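MEDIA RELEASE
07/09/2021

Killwood teaches its sorting robots with help from the people who know the job best

Killwood is bringing automation to the returns floor of its soft toy warehouse, and the packers who work there are doing the teaching.

Under a project called Plinon, staff spend part of each shift sorting toys with hand-held grippers. Their movements are recorded and used to train two robot arms, which will take over the most repetitive sorting when they start work in February.

"I've sorted returns for 21 years and my wrists can tell you all about it," said team leader Yolanda Mosquera. "So I was pretty keen when they asked me to show a robot how it's done! You find out how much you know. A floppy toy needs a different squeeze from a stuffed one, and you never think about it until you have to do it with two black fingers."

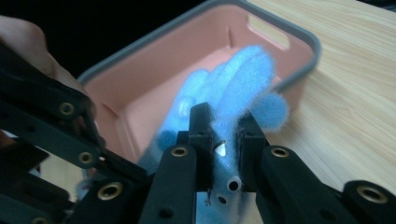

A light-blue plush held in the jaws of a hand-held gripper at a pink sorting bin.

Each person on the project records up to 300 pick-ups a week, in short sessions with breaks in between. Sessions count as normal paid hours, and anyone who would sooner stay at the packing bench can do so.

No jobs will go as a result of the change. Three new robot minder roles have been created, all open to current floor staff first, with training provided by automation firm Stankevičius. The rest of the team will move towards repairs, quality checks and customer orders, work that has often had to wait while the returns piled up.

Operations manager Blair MacKinnon said the packers had already changed the plan for the better.

"We had the bins set out in a long row. Shayne Mudgway from the afternoon crew tried it for an hour and told us to put them in a horseshoe. He was right, and the whole floor has been redone that way. I love that the best ideas are coming from the people on the tools."

Ramesh Kashyap, who leads the training work at Stankevičius, said soft toys were a wonderful challenge because they bend, fold and flop in every direction.

Staff will keep meeting with the project team through the first months of operation, and can ask for changes to the pace and layout of the work.

Media contact: Oriana Troncoso, Civuvico Communications, for Killwood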